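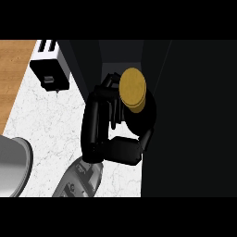 Last changed: February, by Loan Văn

4. Kitchen counter task: first runs in the simulator

Please read this section before you let Jireo work on a real counter. It takes you through the pick-and-place task in the simulated kitchen, from loading the room to reading the results. You need the Prakness control program already installed (section 2) and the hand model calibrated (section 3).

4.1 What you can expect

Many new users ask us if the hand can already tidy a kitchen. Our answer is: parts of it. In the simulator, picking up a short cylinder from a free place on the counter goes well most of the time. Putting it down again in a narrow place, between a toaster and a wall for example, goes much less well. Opening a lid, wiping, and anything with water are not supported in this version.

At our test site in Skurkuvmont we made 483 runs of the can task with the default settings. In 269 of them the can was picked up, carried and put down standing, without touching another object. A person would do this every time and think about something else meanwhile. Please keep this in mind when you plan a demonstration for visitors.

4.2 Loading the kitchen

1. Start the control program and wait until the status line says READY.
2. Open Rooms, then Kitchen, then Marble counter.
3. Choose the right hand. The left hand can be chosen too, but its thumb limits are not yet checked.
4. Under Objects, choose Short can, yellow. Leave the toaster and the metal pot switched on. They are obstacles, and the task is too easy without them.
5. Press Load. On a slow computer the counter surface appears last, and the objects seem to float for a moment. Do not press Load a second time.

Note: The dark cabinet fronts reflect very little light. If your depth view shows holes in this area, raise the value Minimum return by one step. Two steps is too much and makes the edge of the counter unclear.

4.3 Running the pick

1. Set the speed to Slow. You will find it in the same menu as the room.
2. Press Home and let the arm come to rest.
3. Press Pick. The hand moves over the can, opens, goes down, and closes the fingers around the side wall.
4. When the fingers stop, look at the contact display. You want to see the thumb and at least two fingers in green. If only the thumb is green, press Release and go back to step 2.
5. Press Lift. The can should rise a little from the counter and hold still.
6. Let it hang there while you count slowly to ten. A weak grip shows itself in this time: the can tilts more and more, and then slides.

A tilted can is not an error. The hand often holds it at an angle, and the Place command corrects this before it lets go. Only a tilt that keeps growing is a problem.

Caution: Do not change the grip force while the can is in the air. The simulator accepts the new value at once, but the real hand does it with a delay, and you will learn a habit that breaks things later.

4.4 Placing the can

1. Click on a free point of the counter. A circle appears.
2. If the circle is red, the point is too near to an obstacle or to the edge. Choose another one.
3. Press Place and keep your finger near the Stop key.
4. After the hand has opened, wait for the message DONE before you press Home. If you press it too early, the fingers pull the can over.

4.5 When it does not work

The can jumps away when touched. The fingers close too fast. Check that the speed is Slow, and that nobody has loaded the old Michalski grip file, which has other closing times.

The wrist stops above the counter and does not go down. Usually the tall cabinet side is in the way of the arm. Move the can a hand's width toward the pot and try again.

The program becomes slow after many runs. The log keeps up to 2,000 entries and is heavy when it is nearly full. Save it under a new name, then press Clear log.

4.6 Before you go to the real counter

Repeat the full sequence until you have ten good runs one after the other — without changing any setting between them. If a run fails, start the counting again. Then save the settings file and continue with section 5, where the emergency stop is connected. Do not skip section 5, also if you have used a different hand before.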